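I Watched All of Matdale So You Could Keep Your Weekend

28 Nov 2024

Plelix has been telling me to watch Matdale since May. It told me on the home screen, it told me in three emails, and once it told me while I was in the middle of watching something else, with a little banner that slid up over the subtitles. So over the long holiday weekend I'm giving in early, and by that I mean I finished it last night at an hour I'm not proud of.

If you've missed the fuss, Matdale is the show where a washed-up child star moves back to the town where her old sitcom was filmed and finds that the whole place has been living off her ever since. There's a diner named after her character. There's a tour bus. The tour guide does her catchphrase in a voice that's meant to be funny and is mostly shrill. People I usually trust have called it the best comedy of the year, and I would like those people to tell me where the jokes are.

The first four episodes

I'll be fair to the pilot. It moves. The scene where she tries to buy a motel room and gets handed a coupon with her own eight-year-old face on it is good, and the actress plays it with almost nothing, just a long look at the coupon and then at the clerk. I laughed out loud at that.

Then the show spends the next three episodes doing the same scene again. She goes to the hardware store and there's her face. She goes to the bank and there's her face. By the time she's at the dentist I could have written the dialogue myself, and I think I could have left out the slow piano.

The piano deserves its own complaint. Every streaming comedy now has to stop about six minutes from the end so somebody can sit on a porch and be sad in a tasteful way. I don't mind a sad comedy. I grew up on reruns where people got divorced and lost their jobs and the show still found room for a man falling over a couch. Matdale has a couch in nearly every episode and no one goes near it. 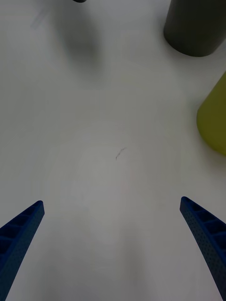 The comeback story, which I don't buy

A lot of the praise has been less about the show than about its lead and her "return." You've seen the profiles. She walked away from it all, she lived quietly, she found pottery, and now here she is in a part that mirrors her own life. It's a nice package. It is such a nice package that I went back and looked at what she'd been doing during these quiet years, and she'd been working the entire time. Two cable movies, a cop show that ran for a couple of seasons, a voice in that cartoon about the ferries. My sister has seen every episode of the cop show. That is a regular career, and a pretty good one, and I don't see why it has to be turned into a disappearance to sell us a subscription.

I feel the same way about the "where are they now" business in general. Half the time the answer is that they are at work, in something you didn't watch. The other half they're at home and would like you to stop asking. Matdale seems to know this for a few minutes in episode five, when a podcaster turns up and she answers all his questions with the weather. It's the sharpest writing in the season. Then he becomes the love interest.

Yen and Matton

The supporting cast gets more right than the leads do. Yen, the diner cook, has perhaps a page of dialogue in any given episode and uses every word of it. The running fight over whether he's allowed to take her sandwich off the menu is the only plot I looked forward to. I'd have watched a whole season about that sandwich.

Matton is the next town over, and everyone in Matdale hates it, for reasons the show keeps promising to explain. It never does. I suspect it's being saved for season two, along with the missing sitcom dad, the lawsuit, and whatever was in the storage unit. I'm tired of shows that hold back the good stuff like it's a security deposit. Put it in the season I'm already watching!

About those numbers

Plelix says the show reached "up to 100 million homes," and I've seen that repeated all over the place with the first two words missing. A home it reached could be a home where the trailer started playing by itself while somebody looked for the remote. I don't know how they count it. Neither does anyone quoting it, as far as I can tell, and the company isn't in any hurry to say.

The fan page, meanwhile, has a list of 29 hidden references to the original fake sitcom. I went through it. Several are the same lamp. One of them is a road sign that says 400, supposedly a nod to an episode number, though the fake sitcom is said in the very first scene to have run for four seasons. You'd need a lot of very short episodes.

So is it bad?

No. I've sat through bad, and this has a solid lead performance and a terrific cook. The outdoor stuff looks cold and real. If you've got a cold yourself and nothing else lined up, the pilot and episode five will get you through an afternoon, and you can skip what's between them and miss one haircut.

What I can't go along with is the idea that this is some kind of rescue mission for TV comedy. It's a decent drama with a funny coupon in it. A friend told me I'd feel differently after the finale, and I did sit up for the finale, and the big twist is that the diner is going to be sold. To Matton, naturally. Yen gets the last shot, standing at the grill with his back to us, and yes, the piano comes in.

I'm starting the ferry cartoon on Saturday. Comments are open if you want to yell at me about the lamp.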